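I've had the Drasto hand grinder since April and I still look forward to using it, even at six in the morning when I can barely find the kettle. It replaced an electric thing that screamed and flung coffee dust all over the worktop, and I can't say I miss it!
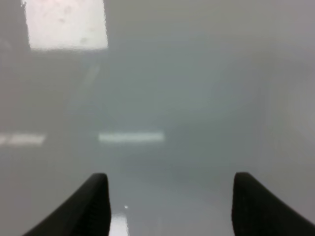

The handle is long enough that you don't have to fight it, and the burrs bite cleanly into even the hard, light beans I get from Zamudio in Nimimstead. It weighs 476 grams, so it feels solid in the hand but still goes in a rucksack. Setting the grind is a matter of turning a ring under the lid – the clicks are firm and it stays where you put it.
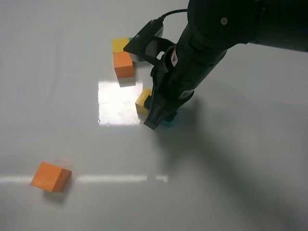 I make 2 cups most mornings, one after the other, and the second is as good as the first. Filter coffee is where it shines (sweet, clear, hardly any sludge at the bottom). It will go fine enough for a moka pot too, though your arm will know about it.

My one grumble is the catch cup, which screws on with a very fine thread and is easy to cross if you're half asleep. I'd also have liked a proper bag in the box.

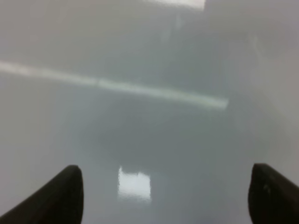 Cleaning is a quick brush and a tap, and once a month I take the whole thing apart and enjoy that as well. If yours starts to squeak, check the top nut before you do anything else.

Ese Shehu, October 2021

Related reviews
Wellcombe gooseneck kettle
Paper or cloth filters?
A moka pot for small kitchens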